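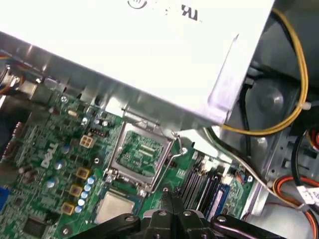 Higinio Barrera wants to know why a robot should practice on a computer when it could practice on blocks. Blocks forgive mistakes, and a processor chip does not. It is a thin square that must sit flat in its socket, facing the right way.

A gripper is the hand of a robot arm. In our test we compare two sets of fingers, called Komirine and Yuan. Each set gets 90 tries at the same job: hold the chip by its edges, lower it over the socket, let go. A try counts only if the chip lies flat.
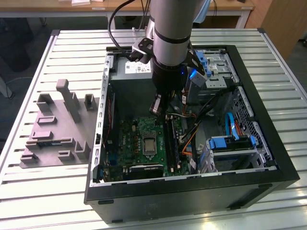
Eliseo Sandoval

Fingers differ in three ways. Width decides how much of the chip's edge they touch. Grip force decides how hard they squeeze. Too little and the chip slips; too much and it can tilt. Stiffness decides how far they bend when they bump into something.

The arm also needs to know where the socket is. A small camera near the gripper looks at it from close up. A second camera, fixed beside or above the table, sees the whole computer. The controller is the part that turns what the cameras see into motion. It checks the position, moves the arm a little, and checks again.
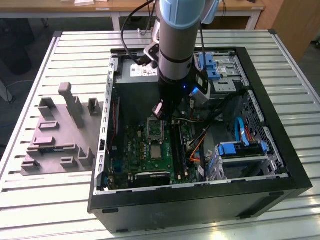 Words to know

Socket: the holder for the processor.
Wrist: the joint just before the gripper.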